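Subject: Re: [Edstead-sewing] Lining a bag that already has a zipper

On a morning in March, a list member wrote:
> I want to put a lining in a zippered tote I already own, and I'm scared
> of wrecking the zipper. Do I have to take it out first? Also, how much
> fabric should I buy? The Kiltow shop has a cotton I love.

Hello dear, and welcome to the list!

No, please leave that zipper right where it is. I ripped one out of a perfectly good bag years ago (a Darwish canvas one, I still feel bad) and spent a whole weekend getting it back in crooked. A drop-in lining is so much kinder. You sew it as a separate pouch, slip it inside, and stitch it by hand to the zipper tape, and if you hate it you can snip it out again.

Measuring

Close the bag, lay it flat and measure the widest part, then go from the top seam down to the bottom. Mine came to 45 cm across, so I cut my pieces 50 and had plenty of room for seams and for my wobbly cutting. Soft bags slump, so smooth yours out with your hand before you trust the tape.

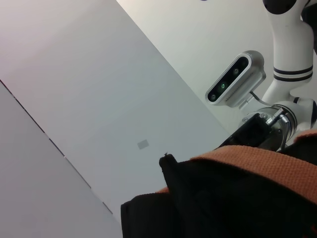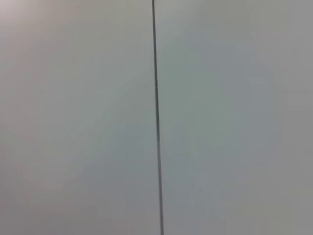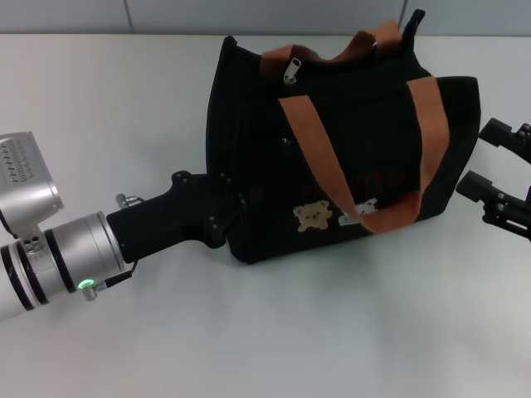 Stitching it in

Press the top edge of the lining under first, and do press it well, I always regret it when I'm lazy. Pin from the middle of the zipper out to each end. Then use a small slip stitch, catching only the tape, and stay well back from the teeth! I use 12 pins and a doubled thread, and a thimble if the tape is stiff. Open and close the zipper every few inches as you go so you catch a snag early.

The cotton from Kiltow should do nicely. Wash it before you cut. If you want an inside pocket, sew that onto the lining while it's still flat, otherwise you'll be wrestling with it like I did on my Avier bag.

Do write back and tell us how you get on,
Your friend in Edstead

Comments

Does this work if the bag has rounded corners? Mine does and the square lining bunches up.

Round off the lining corners too, I trace a saucer.

Thank you for the tip about pinning from the middle. I always started at one end and ran out of lining.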